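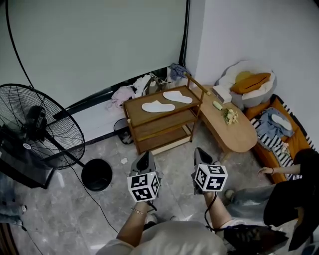 The repair shop on Plasgate opens at nine, but the owner is usually at the bench by seven. She has been mending shoes there for 40 years, first for the man who taught her and then on her own account. We spoke in the back room while she waited for glue to go off on a pair of walking boots.

"People bring me the outside of the shoe," she says. "The heel's gone, the sole's split. I ask them what's going on inside and they look at me as if I've asked to see their teeth."

Insoles are the part of the trade she would most like customers to understand. A flat one sits in the shoe for years, packs down under the heel and the ball of the foot, and ends up doing very little. Most cost a few pounds to replace. She sells two kinds over the counter, a thin leather one for dress shoes and a thicker foam one made by Huko, and she will trim either while you wait.

"Take the old one out first. You'd be surprised how many don't. They put the new one on top and then come back and tell me the shoe's shrunk."

Her method is simple. The old insole goes face down on the new one, she draws round the toe in pencil, and she cuts a little outside the line. Then it goes into the shoe to be tried, and comes out to be trimmed again if it curls. She never cuts at the heel. "The heel's already the right shape. All the spare is at the front."

She is less keen on washing them. Foam can be wiped with soapy water and left to dry away from the radiator. Leather she would leave alone, apart from airing it overnight.

November is her busiest month, when the boots come out of cupboards and the damp gets in. Last year she had 200 pairs on the shelves at one point and had to turn work away. Summer is mostly sandals and wedding shoes.

I asked whether she thought the trade would last. The other cobbler in town, on Pilkington Road, closed when the lease ran out, and some of his customers now come to her.

"There's work. There's more work than I can do. It's the learning that takes the time. It was two years before I was let near a welted sole, and I don't know who'd put up with that now."

A school leaver is coming in on Saturdays to see if it suits him. So far he has been sweeping, sorting laces and trimming insoles. She says his cutting is neat but slow, and she hasn't told him to hurry.

The boots were ready by then, so she took them out of the clamp and went to find the polish.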